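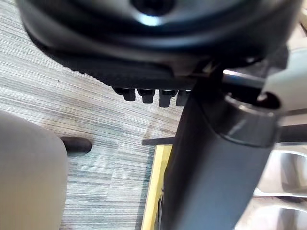 Under the seat of an office chair, from the wrist camera. Open day at Follevano, September 22, 2024.

Went to the open day at the Follevano building in Ulley. I signed up in January and forgot about it until the reminder came. Posting my notes in order.

1/ The room I spent the most time in was the office furniture one. Carpet on the floor, regular chairs, one arm. The job they are working on is chair inspection: get under the seat, look at the lift cylinder and the linkage, find the lever.

2/ I do facilities work, so this is my kind of thing. We have 381 task chairs on two floors and every one gets checked by a person on their knees with a flashlight.

3/ The wrist camera view was up on a big monitor. Seen from down there a chair is mostly black parts and glare. The gas cylinder is so close it goes blurry. The bracket with the rod through it shows up a lot better because it's a lighter gray.

4/ Ebere Olatunji ran the demo. She said black parts against black parts are the main problem, and anything chrome is second. Reflections move when the arm moves, and the software has to learn to ignore that.

5/ They have 1201 recorded passes so far. 656 of those are on one model of chair. I asked how it does on a model it hasn't seen and she said worse, and that they're still measuring how much worse.

6/ Speed: one full pass takes about 48 seconds. I can do a chair faster than that, but not all afternoon.

7/ Somebody asked if it can tighten a loose bolt. No. It looks, and it can push on a lever. Tightening is a separate project called Potgate and they weren't showing it.

8/ The gripper fingers are beige and smooth, with rounded edges. I got to handle a spare one. Lighter than I thought it would be.

9/ Cheung, the other group in the building, had a door-opening demo down the hall. The line was long and I only caught the end of it. The door was open when I got there, so I can't tell you much.

10/ Parking was fine. Coffee ran out before noon. If you go next time, do the furniture room first, it holds maybe a dozen people and they close the door when it's full.

11/ I left my email for the test sites list. They want buildings with a mix of older and newer chairs, and we have plenty of both. Will post if I hear back.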